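Sorting bricks by color or by shape? And what to do with the wall space

Forum: Home & Hobby > Storage and Tidying

vilja_h
I want to ask for advice from people who have more order in their lives than me.
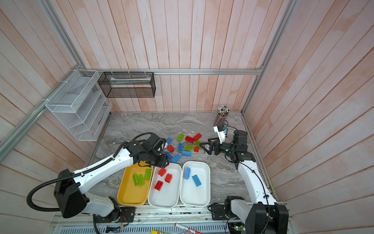
My problem is the bricks. We have them from three different families now, my own childhood ones and two boxes that came from cousins, and every time somebody wants to build, the first hour goes to looking. In December I decided to sort everything properly. I started by color, because it is fast and it looks nice in trays. My sister Seija says color is a mistake and I should begin again by shape. I don't want to begin again.

The second question is about mesh organizers. I like them on the wall, so the table stays free for work. I tie them with zip ties. Is there something better that can be opened and closed again?

Vilja Hämäläinen

Pukus
Your sister is right, sorry. If all blue is in one tray, you can't find the small blue piece among the big blue pieces. If all small pieces are in one tray, the eye finds the blue one immediately. I sorted by color for two years before I believed this.

Grillari
I disagree with Pukus. It depends on how much you have and who is building. My children ask for "a red one" and never for "a two by three". For them color works very well and they also put the pieces back in the right place. By shape they would put back nothing.

Pukus
@Grillari How old are they?

Grillari
Five and eight. The eight-year-old begins to complain a little, I admit.

Pukus
So you have your answer in one more year :)

seija_juntunen
I am the sister. I would like to say that I didn't say "mistake", I said "a pity". I counted the blue bricks when I visited and there were 276. In one pile! Nobody can look through that with pleasure.

vilja_h
You said mistake, Seija. It was at the kitchen table and Mother heard it.

Trasis
About the zip ties: there are releasable ones, with a small tab that you press. They are a bit thicker, so check that they go through the mesh. For a light organizer with paper in it I would use hook-and-loop strap, the kind that comes on a roll. You cut it to the length you need. For anything heavy I would keep the normal zip ties and accept that you cut them when you move the basket.

One more thing about mesh: small pieces fall through or get stuck in the holes with a corner. Put a sheet of card or thin plastic on the bottom. Mesh is good for papers and bigger tools, but for small bricks I would take trays with a closed bottom and a low edge.

vilja_h
Thank you Trasis, this is very useful. I didn't know about the ones with a tab. Where do you buy the roll?

Trasis
I got mine at Jääskeläinen, in the same aisle with the cable things. But I think every hardware store has it.

Grillari
A question back to you all – where do you keep the pencils? We have the same table for drawing and building, and the pencils are always under the bricks. I tried a low box and it was filled with bricks the next morning.

Trasis
A narrow cup in a back corner, and pack it full. If there is no room in it, bricks don't go in. Points down if small children are reaching over it.

Grillari
Points down, but then I don't see the colors.

Trasis
True if the paint on your pencils doesn't go to the end. Then choose what is more important for you. I would still keep them down with a five-year-old.

seija_juntunen
Can we return to the bricks? I propose a compromise. Keep the colors you have done, but inside each color take the smallest pieces away to a separate cup. It is one evening of work and after that the big piles are much easier.

Pukus
This is not a bad idea. It is how I moved from color to shape also, in steps. I never did the whole thing again from the beginning. I only took out one type at a time, first the flat ones, then the wheels, then the small ones.

vilja_h
I can accept this. Small ones first, blue pile first. Seija, you are welcome to come after six and help, as you already know how many there are.

seija_juntunen
I will bring cups.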